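Osagie still can't put the tomatoes away

Hauwa Balogun has been asked when the robot butler is coming so many times that she has settled on a stock reply. "I say March," she tells me. "I don't say which March."

She runs the household tasks side at Vorndale, a small outfit above a carpet showroom that writes the software for other people's robots. Her programme is called Osagie, after an uncle who could not be trusted with crockery. Its job is to clear surfaces: pick up what has been left lying about on a worktop and put it where it belongs. My children have been failing at the same task for 13 years, so I came with an open mind.

Most of the work happens inside a simulator called Ino. A two-armed robot that exists only as sums stands in a room that exists only as sums, and goes about the housework. Nothing gets broken, and when a pot plant goes over you press a key and it is upright again. I asked whether I could have this for my own kitchen. Balogun said I was the second person that month to ask, and the first had been her mother.

The team had run 1,404 attempts at the clearing task by the time I visited. In 900 of them the robot got the first object off the surface and into its tray. I said that sounded rather good. Balogun made a face.

"The first object," she repeated. "There's more than one. By the third or fourth the numbers get quite sad. And our tray is very big, and it's always in the same place. Yours isn't."

Periklis Lambrakis, who looks after the grasping, is gloomier still, and seems to enjoy it. He came to Vorndale from Tukositz, where he spent 2 years teaching a machine to put lids on tubs of grout. That one works, he says, and works all night. But the tubs were the same tub, over and over, and they arrived facing the same way.

"Shop floor, yes, if the shop floor behaves itself," he said. "You bolt everything down and you paint lines on the ground, and then the robot is a genius. Take it home and somebody has left a sock on the stairs. It has no opinion about the sock."

What bothers him most is round things. A tomato touched in the wrong place rolls, and once it has rolled, the arm is reaching for where the tomato used to be. Flat, thin things come a close second, as anyone knows who has tried to get a knife off a hard worktop wearing gloves. Plants are left alone altogether. The software is told to go round the leaves, and Lambrakis would like it noted that it usually does.

He showed me the room on his screen, from where the robot's head is. I had expected something like a show home. The colours, I was told, were picked by whoever was in the office first that day.

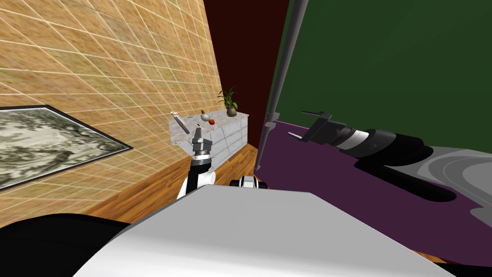
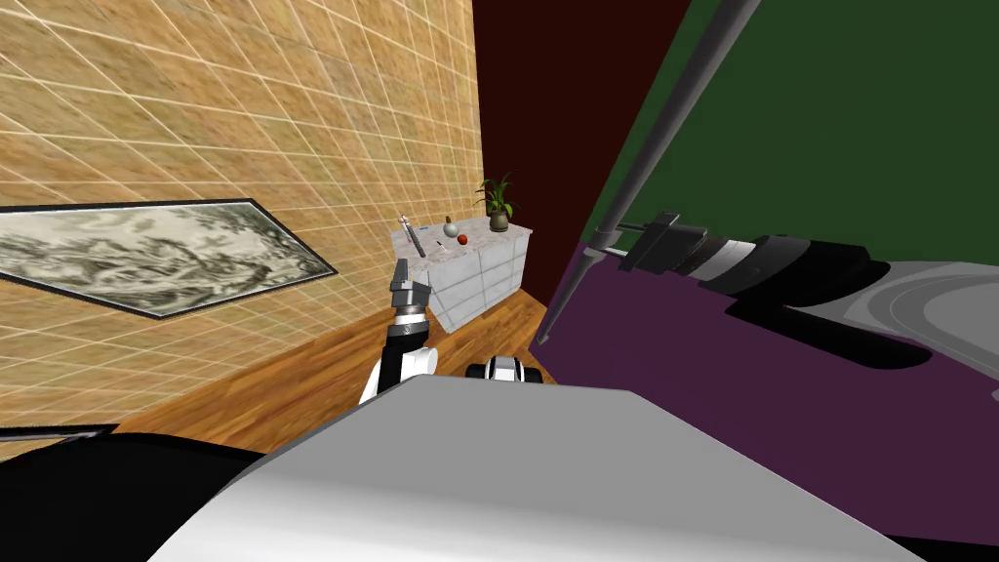 The robot's-eye view in Ino, with the marble top and its odds and ends at the far end.

"People look at the arms," Balogun said. "The arms are fine. Arms have been fine for years. It's the deciding that takes the time – what's rubbish, what's supper, what belongs to someone who'll be cross if it moves."

She does think some chores will go first. Carrying a full laundry basket from one room to another, perhaps, provided there are no stairs. Loading a dishwasher she puts a long way off, on the grounds that no two adults in her own house agree on how it should be done, and she would not know which of them to train it on.

Lambrakis wouldn't give me a date for anything. I asked him what he would trust the machine with today, in a real kitchen, with him out of the room.

He thought about it for longer than I would have liked. "Wiping," he said. "If you'd already cleared the table."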